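Handheld UV meter maker Inatus promises a drift-free sensor, but the test data is thin

5th December -- Inatus says its new handheld UV meter, the Skultura, will hold its calibration for 16 months without going back to the shop. That would be a big jump for a portable instrument. The evidence so far is a four-page summary and a sales video.
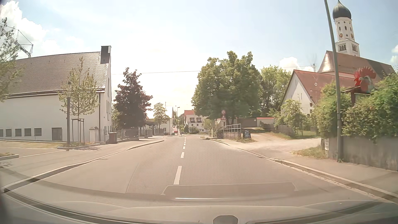
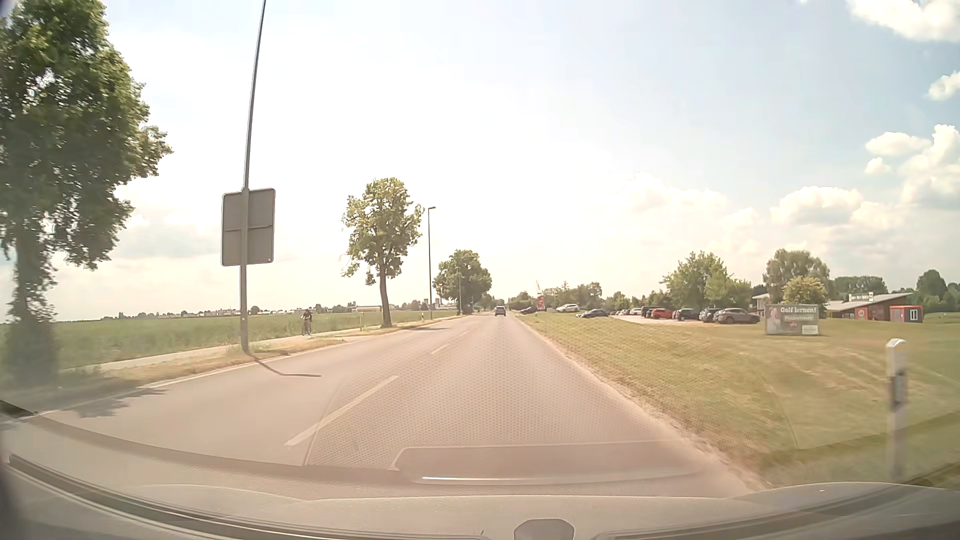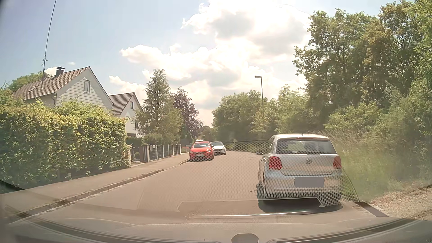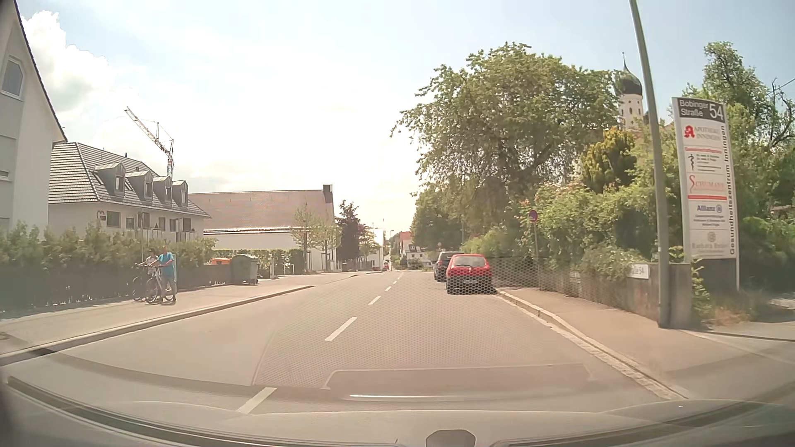 How long was the meter tested?

For 173 days, on 14 units, all at the company's own site in Patthorpe. The 16-month figure is a projection from those readings.

Idalina Brandão, product lead at Inatus, said the projection was "conservative" and that the drift curve flattened early. She would not release the raw readings. The summary also leaves out results from nine of the hottest days in the run -- the days when a UV sensor gets its hardest workout.

Daithí Lenihan runs the calibration bench at Tierney, which services meters from several makers. He asked for a loan unit in October and is still waiting. "Put it next to a reference lamp for a year and I'll believe it," he said.

The Skultura goes on sale next spring. The warranty covers parts and labor. It says nothing on calibration, and Brandão would not say whether that will change before launch.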